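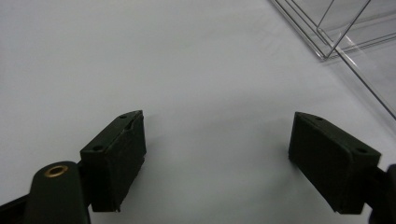

Fingers open, table clear between them. Same open pose we use to start every demo in this set.

Thread on what we learned recording hand demos for the pick-and-place task at Brolley. Mostly notes on procedure. May 23, 2018.

Setup first. You hold the gripper in your hand and do the task yourself. The camera rides on the tool, so the policy gets the same view at training time that it gets on the arm. No joystick, no lag, no arm in the room while you record.

We did try remote control before this. Halfdan Damgaard drove the arm for two sessions and got 16 usable demos. By hand, the same two sessions gave us 118. The remote ones are cleaner in the last inch before contact. The hand ones are faster everywhere else.

Speed is a problem of its own. A person moves the wrist faster than the arm can follow. We replay every demo against the arm's joint limits and throw out the ones it can't track. Slow down on the approach and you lose far fewer.

Start pose matters more than I expected. Our first batch began wherever the operator's hand happened to be. The policy learned to wander for a while before it committed to anything. Now: fingers fully open, hold still, count to two, go.

Same at the end. Release, back straight off, hold still again. If you cut the recording at the moment of release, the model never sees what "done" looks like and will happily close on the part a second time.

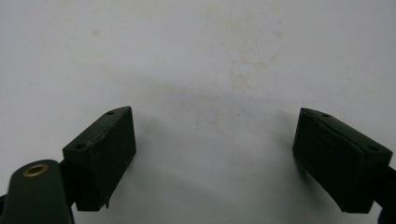
The width reading drifts, so we zero it at full open before each block of demos. Close all the way, open all the way, check both numbers against the log. If they disagree with the last block, stop and find out why. Last time it was a loose screw on a pad.

Pad wear: we log it and leave it alone until grip suffers. Swapping pads in the middle of a set changes both the look and the friction, and then you can't tell which one moved your success rate.

Do not wipe the table down halfway through a set either. Marks on the surface are texture the tracker can use. Plain white gives it very little to hold on to, and pose estimates get jumpy when the camera is low and level. Tilt helps a bit. More texture helps a lot.

Someone from Hallgrímsson asked how many operators. 4. One was left-handed, and the wrist angles in those demos form their own cluster. We kept them. Dropping them made the policy worse on parts near the edge of the table.

Operators also regrasp without noticing. You touch the part, don't like it, open a hair, close again. It takes a fraction of a second and it teaches the arm to hesitate. We flag any demo where the width reverses before lift and look at it by eye.

Bad demos are kept in a separate folder with a reason code. Tracker lost, too fast, regrasp, wrong part, other. "Other" is too big and I need to split it.

Next set is at the Grevusberg site, new table, same tool, Jastden parts. I want to see how much of this carries over before we record anything large. Plan is to have that done by October.

Replay script needs cleanup before I can share it. Will add it to this thread when it runs on a machine other than mine.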